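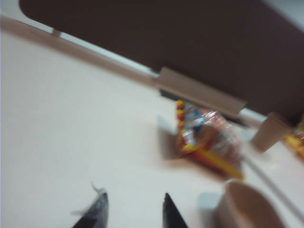
The Well at Plonine

Hanna Hordiienko had heard about the well from three different people before she agreed to drive out, and all three told it differently. In one version the water cured a bad knee. In another it was a deaf child. The woman at the gas station in Melnychuk said it did nothing for the body but would bring back anything you'd lost.

"Anything?" Hanna said.

"Within reason."

She bought a coffee and didn't ask what reason had to do with it.

The road to Plonine ended at a chain-link gate. A man in a canvas coat came out of a shed and told her his name was Illia Derkach and that parking was free but the cup was two dollars.

"Which cup?"

"For the water."

"I brought my own."

He thought about that. "Two dollars to use your own."

She paid him. He had a ledger open on a crate, and he wrote her down as visitor 2,608. She looked at the page. The ink was all the same blue, and the handwriting never got tired.

"How many came back to say it worked?"

"885," he said, too fast.

"And the rest?"

"The rest didn't come back."

"Maybe they were annoyed."

"Maybe they were busy being well."

The water tasted like pennies. Hanna stood there with it in her mouth, feeling stupid, and swallowed. She had not told him about Clodia, her sister, who had moved to Sindholm in April and stopped picking up the phone. She hadn't told the gas station woman either.

"You'll want to wait a little," Illia said. "Some people feel it in their hands."

"I feel cheated, mostly."

He shrugged and went back to his ledger.

She sat in the car for an hour with the heater running. The phone stayed dark on the dash. Then she picked it up and called Clodia herself — as she had every week — and listened to it ring.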